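Do we need another snack box?

The Bramance snack box went up again in February, and several readers have asked whether it is still worth having. My short reply is that it depends on how much you enjoy not choosing your own crackers.

The pitch has not changed. You pay each month, a carton comes, and inside are small packets you would never have picked up yourself. Bramance says it has 2,000 members. It does not say how many of them skip months, or how many signed up for the free first box and forgot to cancel. I asked twice and got the same friendly paragraph both times.

I have less trouble with the food than with the arithmetic. The company likes to talk about "full-size value," a phrase I can't find defined anywhere on its site. I added up the printed net weights in my last delivery and got 410 grams, padding not included. The corner store near the Prokby bus stop sells two of the same items, and they cost less there even before you use a coupon.

Tranerero, the newer rival, is cheaper and a bit more open about what you get. Its contents list goes up before you are charged, so you can skip a month if it looks like all seaweed and no chocolate. The catch is shipping, which only shows up on the last screen. I don't love that either.
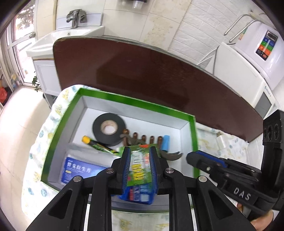
Then there is the surprise. People tell me that is what they are paying for, and fine, I like a surprise too – for a month or so. After that you start to see the same makers coming around again with a different flavor on the front. Liao rice crackers have turned up so often in mine that I now keep a drawer for them.

If you want to try one, pay by the month and skip the yearly plan. The discount looks good, but the refund terms are thin, and unopened boxes can't go back after 2 weeks.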